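Harju opens orders for its two-arm bench kit

2021-05-30

Harju has opened orders for Plimo, a two-arm bench kit aimed at training rooms, repair shops and small packing operations that want to try out automation before they commit to a full cell. The kit sells for $4000, and shipping starts with customers who put their names on the waiting list in March.

The company, which works out of a former print shop in Skemberg, says 326 people or businesses joined that list. Most asked for the kit as shown at the spring open house, with both arms already fixed to their rail and the cables run.

"People told us they lost the first week to bolts and brackets," said Tanner Bergeron, who manages the product at Harju. "So it comes put together. You set it on a bench, plug it in and start teaching it a job."

Teaching is done by hand. A user guides a pair of handles through the task, the arms copy the movement, and the software stores each run. Harju recommends some 40 runs for a simple pick-and-place job and more if the items are soft or shiny. A camera at the wrist and a fixed one over the bench record along with the arm positions - both are included in the price.

Seradwood, a mail-order snack seller, has had a kit on trial since March and plans to buy a second. Alby Paewai, who runs the packing floor there, said the arms still work slower than a person and that he did not expect otherwise.

"I wanted to know if they could deal with bags," Paewai said. "Boxes are easy. A bag is a different shape every time you put it down." 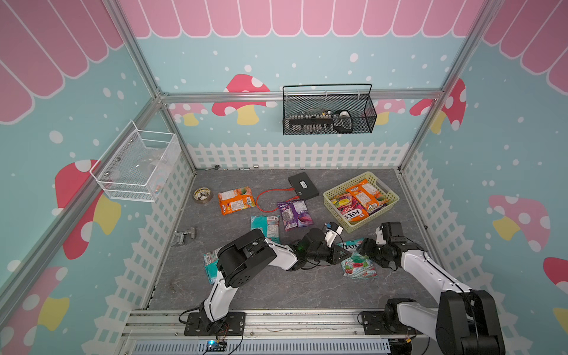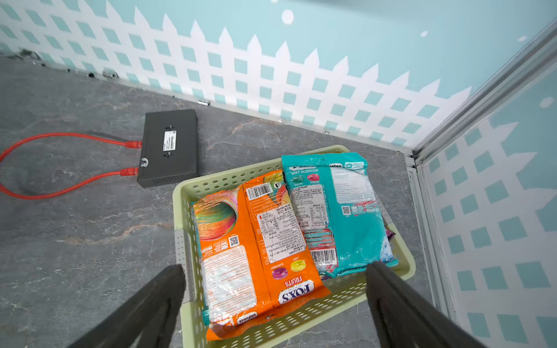
Harju lists bagged goods as a supported use but tells buyers to plan on extra practice runs for them. The grippers have two fingers and no suction, so a bag has to be pinched at a fold or an edge. Crinkled wrapping that catches the light, like the teal Mint Blossom bag in the green basket, is also harder for the wrist camera to read than a matte box, according to Bergeron. He suggests starting with a wide basket that has low sides and leaving space between the bags on the floor of the work area.

The price covers one year of software updates and 4 hours of remote help. After that, updates are optional and the kit keeps working without them. Spare finger pads are sold separately. Harju does not offer a one-arm version and has no date for one, though Bergeron said schools have been asking. Orders are being taken by phone and through the company's website.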